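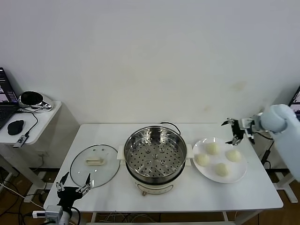
*Steamer with the basket open, lid to the left, buns on the plate.*

Home Datasets Documentation Releases Contact

# Osow Household Recipe Corpus

Stars 377 Comments 2

## Summary

The Osow Household Recipe Corpus is a collection of 1,754 home recipes transcribed from handwritten cards, notebooks and community cookbooks. It was prepared by the Viklund Archive of Domestic Writing for the study of everyday instructional language. Each recipe is supplied as plain text with a record of its source, its category and the decisions made during transcription.

The corpus is maintained by Alvar Ljungberg (editor) and Holger Nygård (data and releases). The current release is dated March 27, 2021, and replaces the trial release of January, which should no longer be cited.

## Contents

The corpus is divided by method of cooking, following the headings used in the archive's own catalog:

- `baked/` Breads, cakes, casseroles and oven puddings
- `boiled/` Soups, stews, porridges and preserves
- `steamed/` Filled and plain buns, dumplings, steamed puddings and fish
- `fried/` Pancakes, fritters and pan dishes
- `uncooked/` Salads, pickles, cold desserts and drinks

A recipe that uses more than one method is filed under the last method applied. Buns that are steamed and then fried are therefore found in `fried/`. The original catalog heading is kept in the record wherever it differs.

## Fields

| Field | Meaning |
|---|---|
| `recipe_id` | Permanent identifier. Identifiers of withdrawn recipes are not reused. |
| `title` | Title as written. Empty if the card has none. |
| `category` | One of the five headings listed above. |
| `source` | Collection from which the recipe was taken. |
| `ingredients` | Ingredient lines in their original order. |
| `method` | Instructions, with paragraph breaks preserved. |
| `notes` | Marginal remarks, later additions and names of dishes served alongside. |
| `reading` | `clear`, `partial` or `doubtful`, as judged by the transcriber. |

Files are encoded in UTF-8. Fractions are written with a slash, so that one half appears as `1/2` throughout.

## Sources

Material was drawn from two collections. The Aner collection consists of loose cards, most of them undated, and contributes the greater part of the steamed and boiled recipes. The Zolaro collection consists of bound notebooks kept by several households over a long period. Entries in different hands on the same page are treated as separate recipes only when a new title or a ruled line divides them.

Printed recipes pasted into the notebooks were excluded, as were clippings with handwritten changes. Blank cards and shopping lists were also set aside.

## Transcription

Every recipe was read by 2 transcribers working separately. Differences were settled by the editor, and unresolved words are enclosed in square brackets with a question mark. Spelling and punctuation follow the source. Abbreviations such as "tsp." and "c." have not been expanded.

Quantities were left in the units used by the writer. No attempt has been made to convert cups, spoonfuls or "a piece the size of an egg" into metric weights. Steaming times are frequently given without any indication of the heat or the size of the vessel, and users should not treat them as comparable between recipes.

## Intended use

The corpus is suitable for research on vocabulary, sentence structure and the ordering of steps in informal instructions. It may also be used in teaching. It is not a tested cookbook. Several of the preserving recipes describe practices that do not meet current food safety guidance, and the archive does not recommend that they be followed.

## Known limitations

- Roughly a third of the cards carry no title, and searches by title will miss them.
- The `source` field does not distinguish between individual notebooks.
- Water-damaged passages are marked `doubtful` even when only a single word is affected.
- Category headings reflect the habits of earlier catalogers and were not revised for this release.

## Privacy

Personal names in titles and notes have been replaced with initials. Street addresses and telephone numbers were removed. Families who believe that a recipe should be withdrawn may write to the archive, quoting the `recipe_id`.

## License and citation

The transcriptions may be used for noncommercial research and teaching, with attribution. Please cite as follows:

> Ljungberg, A., and Nygård, H. *Osow Household Recipe Corpus*. Viklund Archive of Domestic Writing, 2021.

Corrections should be submitted through the issue page, with one recipe per report.

Previous release Next release Back to top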